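Handling trials — weekly meeting, Hovdale site, small meeting room
Present: Nii Osei (chair), Thaweesak, R.P., Dana, Marek, notes by J.
Apologies: Lou (on leave til Sunday)

1. Last minutes
Agreed. One correction, it was the left gripper that was swapped out, not the right. Fixed in the shared copy.

2. Jaw closing fault
Main item, took most of the hour.

Thaweesak went through what happened. Mid-run on the desk task, left hand-held gripper shut by itself while he was still lining up. Trigger not pressed. Caught the side of his thumb, no broken skin, red for an hour or so. Logged in accident book same afternoon. Happened again next morning with Dana holding it, nothing between the jaws that time. Then a third time, on the bench with no one holding it, which settles the argument about fingers slipping.

So 3 events, all the same unit. Right gripper no trouble.

Marek has had the cover off. Trigger spring looks fine. Thinks the position sensor drops out for a moment and the controller reads that as fully pressed. Log shows a gap of 300 ms before the second closing, log for the first one was overwritten (see item 3). Nii asked why a missing signal should mean "close" at all. Marek: it shouldn't, that's how the Zuloter board came set up and it was never changed. Some discussion. Agreed missing signal = jaws stay where they are, on every unit, before anything else gets done.

R.P. asked if it could be the cable. Could be. Wiggle test done on the bench, 100 bends at the connector, no drop out. Not proof either way — the bends were gentle and on a bench you don't get the pull you get when somebody leans over a desk. Marek to repeat with a bit of weight on the cable.

Dana not happy that the unit went back in use after the first event. Fair point, Nii said so. It was down as operator error and it shouldnt have been. From now any closing that wasn't asked for = unit off, tagged, in the red tray, whoever is holding it. No "see if it does it again".

Jaw force: no one had the number to hand. R.P. thinks it is on the Prodex sheet. Needs finding.

ACTION Marek — change fail setting on all units, show Nii it works
ACTION Marek — weighted cable test
ACTION R.P. — find jaw force figure, put in risk assessment

3. Logs
Recorder keeps the last 2 runs only then writes over. Not enough. Thaweesak says there is loads of room on the disk, just a setting no one looked at. Keep everything until further notice. Dana wants a button to mark the moment something goes wrong, parked for now.
ACTION Thaweesak — change setting today

4. Floor and cables
Came up while we were on the cable question. Leads on the floor around the desk, people step back without looking. No trips so far. Marek wants them clipped to the skirting, Nii would rather a lead from overhead but there is the ceiling tile problem again. Clips first. Spare chairs also to be moved back from the working area before a run, on the checklist but gets skipped.

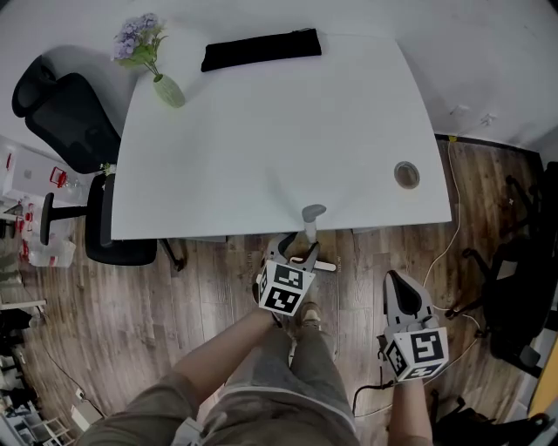
Desk task, grippers in both hands, left jaws open around the small grey piece at the near edge.

Thaweesak pointed out the left hand has to come in low over the desk edge, so the free thumb ends up near the jaws if you shift grip. Could add a guard. Dana: guard would hide the marker block if it sits too high. Try a short one in card first before printing anything.
ACTION Dana — card mock-up of guard

5. Restart
Left unit stays out until fail setting is changed AND cable test done. Right-hand only practice allowed meanwhile, short runs. Nii signs off restart in writing, not by chat message.
October report will be late, Nii to tell Hovdale office.

6. AOB
Red tray needs a lable. Meeting room double booked next week, J. to find another.

Closed 11.50. Next meeting same time, room tbc.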